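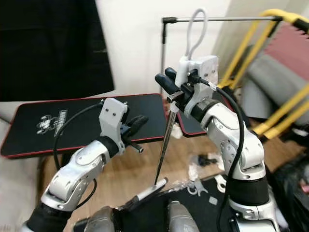

サハ通りのベンチはだれが管理するのか
ルールホルム(Rulholm)の商店街における協賛制度の引きつぎについて

地域社会プロジェクト演習 期末報告書
提出日:2020-04-30

1. はじめに

この報告書は、ルールホルムの中心にあるサハ(Saha)通りのベンチについて調べたものです。サハ通りは駅から川の橋まで続く商店街で、歩道に20台のベンチがあります。木の座面と鉄の足でできた、同じ形のベンチです。私は留学してからこの通りの近くに住んでいて、毎日のようにベンチの前を歩いています。

昨年の秋、ベンチの背につけてあった小さい金属の板が、少しずつなくなっていることに気がつきました。板には「フリメックス(Flimex)寄贈」と書いてありました。はじめは、だれかが盗んだのだと思いました。しかし店の人に聞くと、フリメックスという会社が協賛をやめたので、板をはずしているという説明でした。では、これからベンチはだれが直すのか、と質問しましたが、その店ではわからないという答えでした。隣の店でも同じでした。

この小さい疑問が、今回の調査のきっかけです。ベンチは目立つものではありません。祭りや花火のように新聞に大きく出ることもありません。けれども、買い物の途中で休みたい人にとっては、店そのものと同じくらい大切な場合があります。

2. 調査の目的と方法

目的は次のとおりです。第一に、ベンチの協賛がどのように始まり、どうして終わったのかを整理すること。第二に、新しい管理者になった団体クロドウ(Clodow)の計画を理解すること。第三に、通りを使う人がベンチについて何を望んでいるかを知ることです。

方法は、資料の調査、聞き取り、アンケートです。資料は、市の図書館にある商店街の会報と、市議会の議事録を使いました。会報には号が抜けているところがあり、抜けている部分は、別の年の記事から推測しました。推測した部分は、本文の中でそのように書きます。

聞き取りは、通りの店と、クロドウの事務所で行いました。3月の後半からは外での聞き取りが難しくなったので、残りは電話とメールにしました。電話での日本語の敬語は私にはまだ難しく、一度聞いて理解できなかった答えは、メールでもう一度確認しました。アンケートは紙とウェブの両方で行い、239人から回答をもらいました。サハ通りのある地区の人口は2,931人です。ただし、回答した人の中には地区の外に住む人も入っているため、人口に対する割合は計算していません。

3. 協賛の始まりから終わりまで

会報によると、はじめのベンチは商店会が自分のお金で置きました。そのころは形がばらばらで、店の前に古い椅子を出しているだけの場所もあったようです。冬になると店が椅子を中にしまうので、歩道には座るところがなくなりました。会報の読者欄には、冬のほうが足が痛いのに、冬に椅子がないのは逆ではないか、という意見がのっています。

その後、窓の部品を作る会社であるフリメックスが、同じ形のベンチを寄贈しました。契約は、ベンチを置く費用だけでなく、毎年の修理も会社がはらうという内容でした。毎年の修理費として、4,000ユーロが決められていました。この金額は契約の間、一度も変わっていません。木の値段や工事の人の賃金は上がったはずですが、金額は同じままです。聞き取りをした店の中には、最後のころは座面の色をぬるだけで、われた板はそのままだった、と話す人もいました。

フリメックスが協賛をやめた理由について、会社の公式の文書は見つかりませんでした。議事録には「事業所の移転にともない」という短い言葉があるだけです。会社が町から出ていけば、町のベンチにお金を出す意味は小さくなるでしょう。これは私の推測ですが、店の人たちの話とも合っています。

もう一つ、議事録を読んで意外だったことがあります。ベンチは寄贈された後、市の物になったのか、商店会の物になったのか、はっきり書かれていません。寄贈の記事には「通りの皆さまへ」とあります。気持ちのよい言葉ですが、所有者を決める言葉としては弱いと思います。そのため、協賛が終わったとき、市は商店会の物だと考え、商店会は市の物だと考えていました。

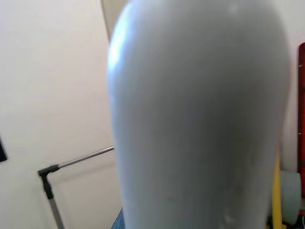 4. クロドウの計画

クロドウは、川の遊歩道の掃除や花だんの手入れをしてきた市民団体です。ベンチの管理は今回が初めてです。事務所で見せてもらった計画書は四ページの短いもので、言葉もわかりやすく書かれていました。

計画の中心は、一つの会社に頼ることをやめ、多くの店と個人から少しずつ寄付を集めることです。寄付をした人の名前はベンチにはつけません。かわりに、通りの入り口の掲示板に一年間名前を出します。名前の板をつけたりはずしたりすると木に穴が残るから、という説明でした。私は実際に、板をはずした後のねじの穴から木が黒くなっているベンチを見ました。

修理は、年に二回、春と秋に行う予定です。座面の板は全部を交換するのではなく、いたんだ板だけを取りかえます。板の寸法はどのベンチも同じなので、予備の板を先に作っておくことができます。これは同じ形のベンチを置いたことの、大きな利点だと思います。鉄の足のさびは市の道路課が見ることになりました。座る部分はクロドウ、足は市、という分け方は少し不思議ですが、足は歩道に固定してあるので道路の一部と考えるのだそうです。

商店会の役割については、まだ決まっていない部分があります。ベンチのまわりの掃除は今も各店がしています。しかし空き店舗の前では、掃除をする人がいません。計画書では「商店会と相談する」となっていて、電話で聞いたときも、まだ相談の途中でした。

5. アンケートの結果

質問は、ベンチを使う回数、使う目的、困っていること、寄付をしたいかどうか、の四つです。最後に自由に書く欄を作りました。

使う目的では、買い物の途中の休憩がいちばん多く、次がバスを待つことでした。バスを待つという答えは予想していませんでした。サハ通りのバス停には屋根も椅子もないので、近くのベンチに座って待ち、バスが見えたら立って歩くのだそうです。そのため、バス停に近いベンチはいつも混んでいて、橋に近いほうのベンチはあまり使われていません。

困っていることとして多かったのは、雨の後に座面に水が残ること、座面が低くて立つときにつらいこと、ひじかけがないことでした。ひじかけについては、年齢の高い人の回答に特に多く見られます。反対に、若い人の回答には、荷物を置く場所がほしいという意見がありました。ひじかけをつけると荷物を置く場所はせまくなります。どちらの意見も理解できるので、全部のベンチを同じにしなくてもよいのではないかと考えました。

寄付については、「してもよい」と答えた人が「したくない」と答えた人より多くなりました。しかし「してもよい」の中にも、金額による、使い方を知らせてほしい、という条件を書いた人が多くいます。「したくない」と答えた人の理由は、税金でするべきだという意見が中心でした。この意見は、ベンチが不必要だという意味ではありません。自由記述を読むと、この人たちもベンチをよく使っています。

自由に書く欄から、いくつかを紹介します。文は短くしましたが、意味は変えていません。

「母が歩ける距離は、ベンチからベンチまでです。」
「夏は鉄の部分が熱い。木を植えるなら、ベンチの横に植えてほしい。」
「薬局の前のベンチを花だんの側に向けてほしい。今は車を見て座ることになる。」
「板に書いてある会社の名前で待ち合わせをしていたので、板がなくなって少し困る。」

6. 考察

調査をする前、私は、会社の協賛が終わることは悪い知らせだと思っていました。毎年決まったお金が入らなくなるからです。今でも、お金の面では心配があります。小さい寄付は集める手間がかかり、来年も同じだけ集まるとは言えません。クロドウの計画書にも、寄付が足りない年にどうするかは書いてありませんでした。

一方で、協賛の時代には、だれもベンチについて話し合っていなかったようです。会報を見ると、寄贈の記事の後、ベンチという言葉はほとんど出てきません。修理は会社がするものだったので、商店会の会議で話す必要がなかったのでしょう。われた板があっても、どこに電話すればよいか知っている店は少なかったです。協賛が終わってはじめて、高さや向きについての意見が集まりました。

私は次の点を提案したいと思います。まず、ベンチの所有者を文書で決めることです。これは費用がかかりませんし、次に管理者が変わるときにも役に立ちます。次に、ベンチに小さい番号をつけることです。番号があれば、こわれたときに場所を伝えやすくなり、待ち合わせにも使えます。ペンキで足に書けば、木に穴はあきません。また、バス停の近くの混雑については、ベンチの数を増やす前に、使われていないベンチを移動できるかどうかを調べるのがよいと思います。足が固定してあるため、移動には市の工事が必要です。工事の費用は今回わかりませんでした。

ひじかけについては、バス停と薬局の近くのベンチにだけ先につけて、使う人の意見をもう一度聞く方法が考えられます。
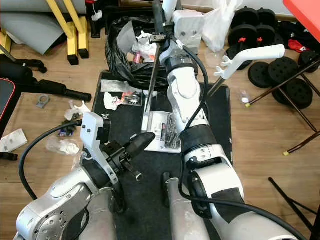
図 黒いマットと2本のロボットアーム

7. 調査の限界

アンケートの紙は、通りのパン屋と図書館に置きました。そのため、この二つの場所に行かない人の意見は少ないと思います。観光の人の回答もほとんどありません。また、寒い季節の調査なので、夏のことは回答した人の記憶によるものです。

聞き取りの相手は店の人が中心で、フリメックスの人には話を聞けませんでした。移転先の事務所に手紙を送りましたが、この報告書を書いている時点で返事はありません。返事が来た場合は、第3章に書き加えるつもりです。

市の道路課には、メールで質問を三つ送り、そのうち二つに回答をもらいました。回答がなかった質問は、ベンチが市の財産の一覧に入っているかどうかです。

8. 資料について

商店街の会報は図書館の郷土資料室で読みました。貸し出しはできないので、必要な部分をノートに写しました。市議会の議事録はウェブで公開されているものを使いました。クロドウの計画書は事務所でコピーをもらいましたが、まだ正式な版ではないため、この報告書にはつけていません。アンケートの用紙と集計表は、別のファイルで提出します。

調査に答えてくださった通りの皆さまに感謝いたします。日本語のまちがいは、すべて私の責任です。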